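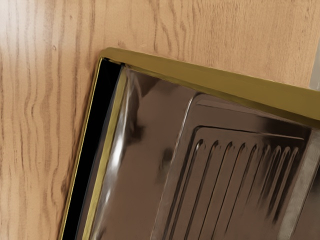 Last updated: September 15, 2024

I've been rebuilding the task planner in Catum since June and I finally have something fun to show! The old version was one giant state machine I wrote in a hurry, and every new object in the sim kitchen meant another pile of special cases. Wayne Tapley kept telling me to try a behavior tree. He was right (fine, Wayne).

So now each skill is a small node with its own checks. Grasp, lift, move, pull. If a check fails, the tree backs up and picks another branch, and I can watch the whole thing tick along in the log viewer, which I could stare at for hours.
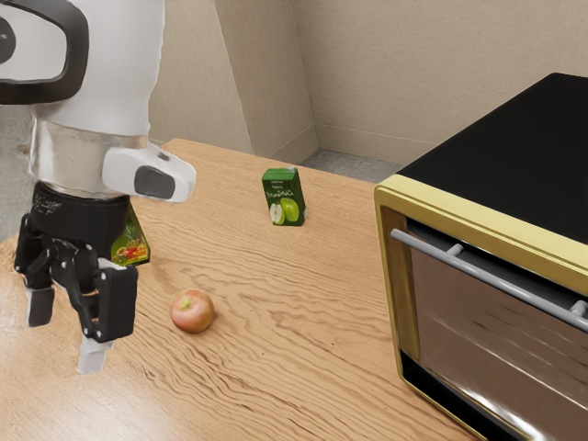 Juice carton in the gripper, with the apple and the green juice box on the table.

The part I'm happiest with is the grasp sampler. It throws out 3000 candidate poses per object, drops anything that would hit the table, and scores what's left. On my last carton run 514 made it through the filter. I also moved collision checking to its own thread, and planning time dropped to 2 seconds. I did a little dance.

Handles are harder. A long thin bar next to a shiny door is rough on the depth code, so I'm fitting a line to the bar first and only then planning the approach. Still fiddling with the angle!

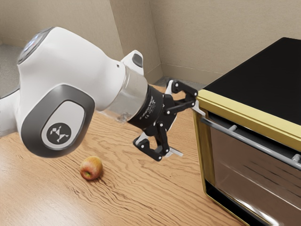

Open gripper at the oven door, one fingertip near the trim above the handle.

Next up is force limits on the pull node, then cleaning up the config files before I push the branch.

Contact | © 2024 Galside Notes | Back to top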